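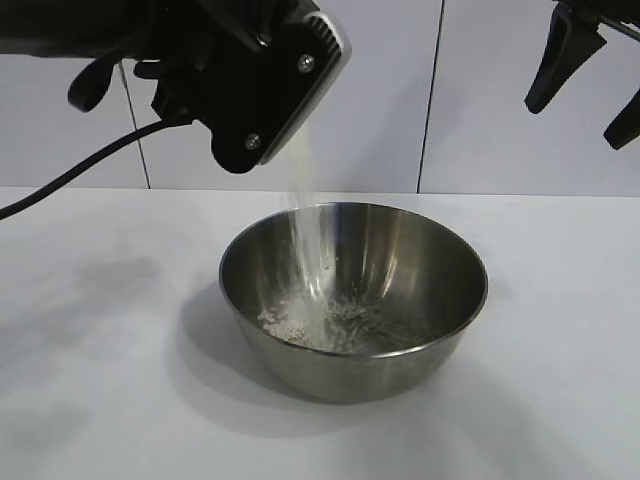
Home | Papers | Authors | Search

4.2 What changed at the bench

I spent most of December at Clorance, the bakery supplier where Ánh Phan runs the dry mix room, and I'd expected grumbling. There was a bit! Pouring used to be the job people chatted over, and now the arm does it.

Figure 4. White granules being poured into a steel mixing bowl by the gripper.

Of the 35 staff I talked to, most liked having their wrists spared – but several missed the talking (so did I, by the end). Ánh moved the tea break to make up for it.

Comments

Triệu: Did pay change as well?
Nasow: Same story at our place, minus the tea.

Contact | © Trirkurura Papers | Back to top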